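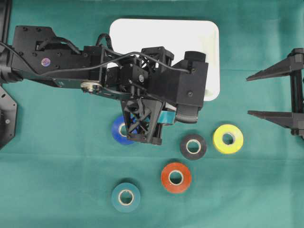 Rimcombe Table Linen is a small company that makes and rents tablecloths for weddings, family parties and restaurants. Thirumalai Krishnan started it in two rooms behind a print shop, with one sewing machine that he bought second-hand. For the first years we had only white and cream, and customers asked us all the time for more color. Now the teal-green cloth is the one people ask for by name. We call this shade Kaimal, and we are a little proud of it.

Today we are 15 people. The cutting and sewing is done in our workshop on Bemidar Street, and the washing is done in the building next door. Every cloth is checked by hand before it goes out — also the ones that are only going down the road. If we find a pulled thread, we repair it or we cut the cloth into napkins.

We rent for a minimum of 2 nights. Delivery in town is included in the price, and for other places please write to us first. In December we are very busy, so it is better to reserve 3 weeks before your party.

Our second line, Hulisano, is for restaurants which want to buy and not rent. It is a heavier cloth with a wide hem, and we can sew the name of your restaurant in the corner.

Mr. Krishnan likes to say that he will retire in 2046. Until then he still answers the phone himself in the mornings, and you are welcome to visit the workshop and touch the fabrics before you decide. Please ring the bell at the side door, the front one is only for deliveries.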